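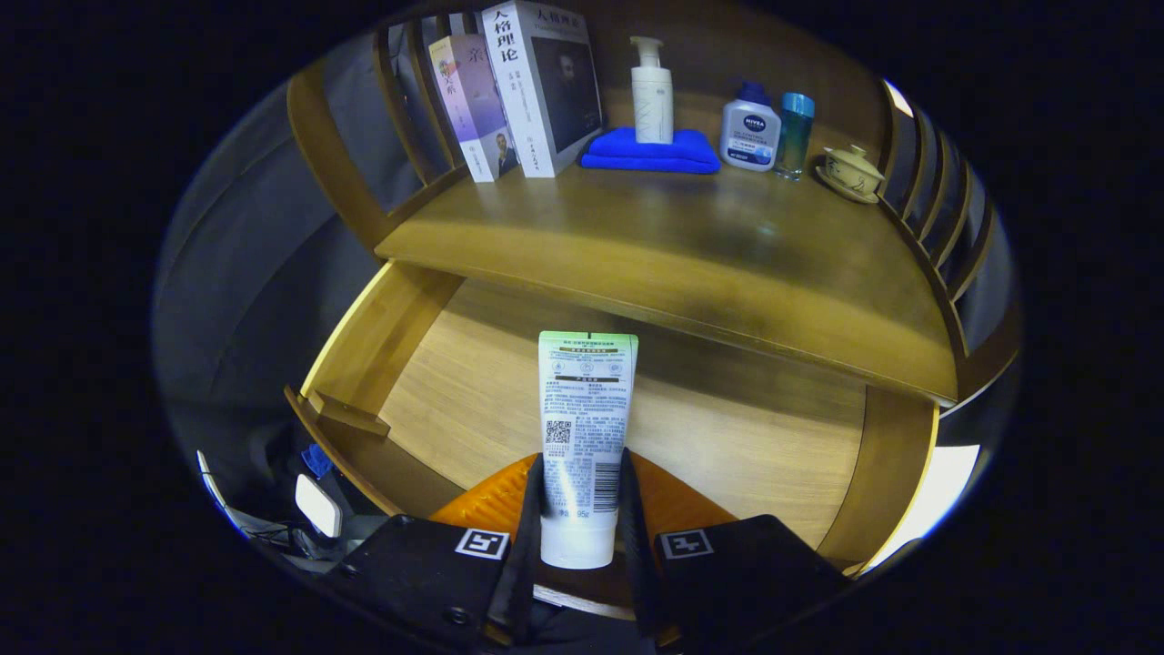 Rogério Frota perguntou, quando leu o primeiro rascunho, por que se compram pinças de mão antes de comprar o braço. A pergunta é justa e começo por ela.

**Slide 2 - preço**
- Cada pinça da Ralholm: 2.389 reais. O braço fica para o orçamento de dezembro.
- Dizer devagar: o preço é sem frete.
- Peças de reposição (dedos, almofadas): reservar 2.000.

**Slide 3 - o que queremos gravar**
- Tarefas de casa, com objetos comuns: um tubo de 95 g, frascos, livros na prateleira.
- Meta: 100 gravações por tarefa. Hoje temos 146 no total, é pouco.

**Slide 4 - dúvidas abertas**
- A Jikham ainda não respondeu sobre a garantia. Não prometer prazo!
- Emerson Mendonça prefere alugar o braço. Mostrar as duas contas, sem defender nenhuma.
- Se perguntarem do armazenamento: está na linha "Kaline" da planilha, já aprovado.

Passar a palavra ao Magalhães - ele tem os valores do aluguel.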